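胶囊咖啡机长期不用后出水量变小，除垢两次无明显改善，是水泵问题还是水质问题？

分类：家用电器 / 水处理
发布于 2020-01-10

浅滩测量员
机器放在办公室茶水角，从九月起停用，最近重新启用。停用前出水正常，现在大杯程序结束时杯里的水明显少于以前，而且水流断断续续，泵的声音比原来尖。

已经做过的处理：
用柠檬酸溶液除垢两次，每次都按说明书流程走完，之后用清水冲洗两箱。
水箱拆下清洗，底部阀门能正常弹回。
不放胶囊空打，水流比放胶囊时好一些，但仍然断续。

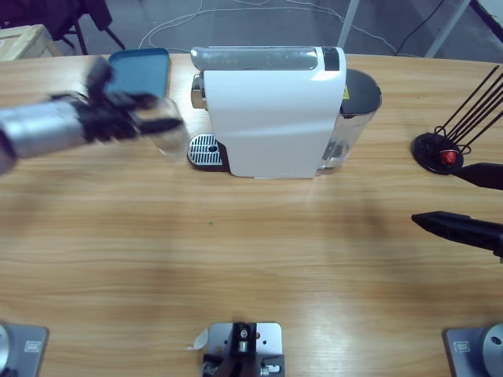

当地自来水属于硬水，用试纸测过，总硬度424 mg/L（以碳酸钙计）。水箱里一直直接加自来水。茶水角水槽下面装有一台Wodano滤水器，滤芯是活性炭的，我测过滤后水，试纸颜色和滤前没有区别，所以后来就没再用它接水。

想请教三点：
一、断续出水更像水垢堵塞，还是泵进了空气？
二、424这个硬度，继续用自来水的话除垢周期应该定多长？
三、是否有必要换成离子交换滤芯，或者干脆买桶装水？

补充：机器已过保修期，送修费用接近新机的一半，希望先自行排查。

三个回答 按赞同数排序

石灰岩以北
先说水，再说泵。

一、硬度换算和判断
424 mg/L以碳酸钙计，除以17.85，折合23.8德国度，属于很硬的水。国内生活饮用水标准对总硬度的限值是450 mg/L，所以这个水是合格的，可以喝，但合格与否跟加热设备结不结垢是两回事。
另外，总硬度不等于结垢倾向。加热时析出的主要是碳酸盐硬度，也就是与碳酸氢根对应的那一部分。如果水里硫酸根、氯离子含量高，总硬度可以很高而实际结垢没有想象的多。建议再买一盒碳酸盐硬度（KH）滴定试剂，读数比试纸可靠。试纸一格的跨度很大，你写的424如果是从色卡换算来的，末位数字没有意义。

二、活性炭滤芯为什么没有变化
活性炭吸附余氯和部分有机物，对钙镁离子基本没有去除作用，试纸颜色不变是正常结果，不能说明滤芯失效。要降低碳酸盐硬度，用弱酸性阳离子交换树脂，氢型。钠型的软水树脂也能去硬度，但是会把钙镁换成钠，碳酸氢根留在水里，泡出来的咖啡偏平，萃取时阻力也会变。
我自己用的是Skaltine的滤水壶，氢型树脂加活性炭。原水碳酸盐硬度161 mg/L，新滤芯出水在90 mg/L以下，用到后期逐渐回升。壶盖上的计数器只是计时，不测水质，以滴定结果为准。你那边的水比我这边硬得多，滤芯寿命要相应缩短，不能照搬包装上的升数。

三、断续出水
这类机器大多用电磁振动泵，泵体怕干转。长期停用后管路里的水流失，泵腔内是空气，自吸能力又弱，表现就是声音尖、出水一股一股的。你描述的现象和进气相符，和纯粹的水垢堵塞不太一样：堵塞通常是水流细而稳定，泵声发闷。
排查顺序如下：
1. 水箱加满，断电，取下水箱再装回，重复几次，装回时垂直下压，看底部阀口有无气泡冒出。
2. 不放胶囊，连续出热水，直到水流连续为止。中途如果一直没有水出来，不超过15秒就停，歇一会儿再开。
3. 仍然断续，检查水箱阀口的密封圈。停用几个月后橡胶变硬、变形很常见，沾一点食品级硅脂再试，不行就换圈。
4. 以上都无效，再考虑泵的进水口滤网或者流量计叶轮被垢片卡住。

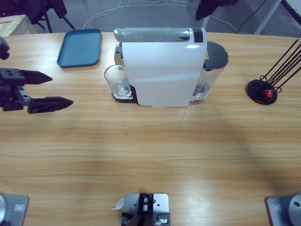

第4步需要开壳，多数机型用的是异形螺丝，且内部有市电，没有维修经验不建议自己做。流量计卡滞有一个旁证：同一个程序每次打出的水量不一致，而且有多有少。可以用厨房秤连续称几次，称重比看杯子刻度准。如果每次都稳定地偏少，先查一下是否误改过杯量设置，许多机型长按按键就会覆盖出厂值，恢复出厂设置即可。

四、关于柠檬酸
柠檬酸除碳酸钙是有效的，但浓度过高、温度过高时会生成柠檬酸钙，溶解度很低，反而沉积在细管里。硬水地区尤其要注意。乳酸或氨基磺酸配方没有这个问题。你已经连做两次，建议改用乳酸类除垢剂再走一遍，用纯净水配液，不要用自来水配。氨基磺酸对部分铝合金件有腐蚀，不清楚锅炉材质时不要用。

除垢周期：原水直接加的话，不要等指示灯。多数机器的提示灯按杯数触发，硬度档位需要手动设，没有设过就按默认值走，对你的水来说偏长。先按每月一次，观察废液里有没有悬浮颗粒，再决定是否延长。

雨后第三个路口
桶装水最省事，我们单位就是这么做的，两年没除过垢。滤芯那一套算下来也不便宜。
不过要看桶装水是哪一种，矿泉水照样有硬度，有的还不低，看标签上的钙镁含量。纯净水不结垢，但是有的机器靠电导探测水位，水太纯会一直报缺水。你那台有没有这个探头我不知道，试一下就知道了。
泵的事情不懂，不说了。

半格刻度
补充一点数据方面的。第一个回答里说试纸末位没有意义，我同意，但楼主的数值也可能是水厂公示的数字，两者来源不同，应当写清楚。

水厂公示值一般是出厂水或管网点的结果，如果小区有二次供水或者切换水源，季节差别会很大。我这里枯水期和丰水期总硬度差了将近一倍。因此除垢周期不宜按一次测定的结果定死。

测定器具我对比过两种，Gatchalian的滴定瓶和Idex的试纸。同一杯水，滴定瓶三次结果落在同一滴上，试纸三次读出两个不同的色块。滴定瓶的注意事项：取样管先用待测水润洗，瓶身垂直，滴头有气泡时那一滴不算，以颜色完全转变为终点，不要在刚开始变色时停。试剂开封后在瓶身写上日期，过期后终点会拖尾。

关于离子交换滤芯再提醒一句，氢型树脂出水偏酸，刚换的滤芯最明显，pH能低到6左右。铜质或黄铜锅炉的机器长期用这种水会有腐蚀，常见做法是和原水按比例兑，让碳酸盐硬度留在50到80 mg/L之间。完全去掉没有必要。

浅滩测量员（追加）
谢谢各位。硬度数值是水厂公示的，不是试纸读数，试纸只用来比较滤前滤后，原文写得不准确。
已按排查顺序做到第3步。取下水箱再装回时阀口有气泡冒出，密封圈摸起来偏硬，一侧有压痕。涂硅脂后水流连续，泵声也降下来了，大杯程序的水量还是略少，杯量设置尚未恢复出厂。密封圈已经下单。KH滴定试剂到货后把读数补在这里。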